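How to Budget for a Pair of Hand-Held Grippers (Without Forgetting the Boring Stuff)

Posted 12/11/24
14 shares | 6 comments

If you have gotten as far as wanting to record your own folding and sorting demonstrations, you have probably already got a shopping list going, and I would bet the grippers are at the top of it in big letters. Mine were too. I spent most of February putting together the equipment plan for our little laundry project at Morndale, and I'd like to save you a few of the evenings I lost to it, so get yourself a coffee and open a fresh spreadsheet.

Step 1. Decide what one station is

Before you price anything, write down what a single person needs in order to work. For cloth, we settled on 2 grippers per station, a left and a right. Plenty of small jobs can be done with one, and if you are only picking up blocks or cups then please do buy one and keep the change! Shirts are a different animal, and you really do want something holding the other end.

Step 2. Get quotes for the same thing

I asked Graltadari and Daludley for prices, and the first replies were impossible to compare. One included mounts and cables, the other didn't, and shipping turned up on a separate page. Send both suppliers the same written list and ask them to price each line, even the ones that come free. Our budget for the whole station was $4,000, and the hardware quote we accepted left us $900 for everything else. That sounded like plenty at the time.

Step 3. Price the wear parts

Fingers are the part that rubs against zippers and tabletops all day long, so ask what a replacement set costs and how long it takes to arrive. I put $258 in the plan for spare fingers, screws and a small driver that fits them. Ask whether you can swap the fingers yourself, too – sending a whole unit back in the mail is a sad way to spend a week.

Step 4. Budget for labels

It's a tiny line, I know, but do put it in. Left and right units look very much alike when they're lying in a drawer, and you will want to know which one you have in your hand before you start. A number, a side and a code you can scan will do nicely. Buy more stickers than you need, because they're cheap and you'll add units later.
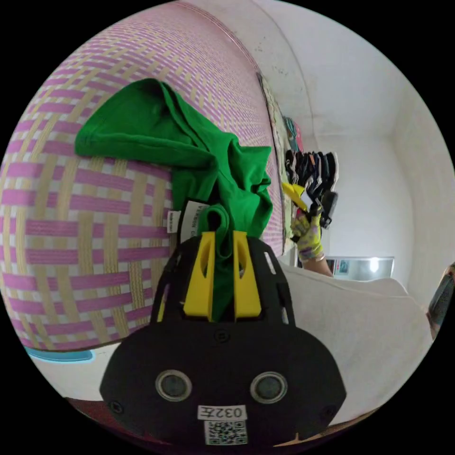

Working on a green garment, with the number sticker and QR code on the gripper's base.

Step 5. Remember the clothes and the surface

People forget this one all the time (I did, and had to go back and ask for more money, which was a long afternoon). You need things to handle, and you need variety: thick, thin, stretchy, dark, pale. Secondhand is perfect. Put in a mat or two with different patterns as well, plus gloves in the sizes your people wear.

Step 6. Leave a line for storage

Recordings pile up quickly. Price your drives and your backup together, and ask whoever looks after your computers before you order. We used Ponce for the shared sheet where we track the units, and I keep the order date, the supplier and the spare parts on the same row.

Once all six lines are filled in, read the plan over the next morning and then send it off. If your supplier quotes parts differently from mine, leave me a note below and I'll try to add it to the list.

6 comments | Share this page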